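Workshop > Notebooks > Natural dye > June

June, second mordant trial, started after lunch

Kimutai wants the sample card for Rustetside finished before the end of the month, so I have stopped pretending the first trial was a trial and have relabelled it "practice." Everyone was kind about the colour. Abdul-Rahman called it dishwater with ambitions.

Fibre is the Lehner fleece, scoured again, as my first scour left enough grease in it to fry an egg. Alum at the same strength as before. Brought the pot up slowly to 75 and left it for 45 minutes. It crept to 78 while I was on the phone to Irby about the invoice, which they still maintain we have paid. I have decided not to argue.

Madder from the Jimura bag, soaked overnight in rainwater. Town water here is hard enough to stand a spoon in and pushes everything toward brick, and I am after something redder. Strained through the old pillowcase. The pillowcase, I note, has taken the dye beautifully, with no mordant and no care whatsoever.

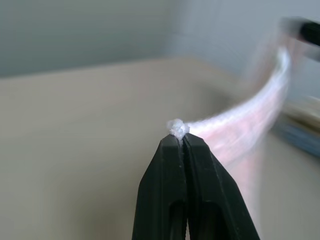
White tuft, held at the tips.

Skeins 1 and 2 came out a proper warm red. Skein 2 is patchy at one end where I tied it too tightly, a mistake I wrote down in March in capital letters and underlined. Rinsed both until the water ran clear, or until I lost interest, which happened at much the same moment.

Cut a short length from each for the window test. Half under card, half in the sun, west sill, please don't move them to make room for your mug. Kimutai, this means your mug.

Exhaust bath kept in the lidded bucket. It should give a decent coral if it doesn't grow fur first.

Still to do:
Wash test on skein 1, neutral soap, lukewarm.
Try a pinch of chalk in the next bath and see whether it does anything besides sink.
Ask Abdul-Rahman where the good thermometer has gone. The spare reads whatever it feels like below 45.
Order more alum. Check the invoice first.

Dye room notebook, shared copy. Corrections in pencil to Kimutai Obura. Back to top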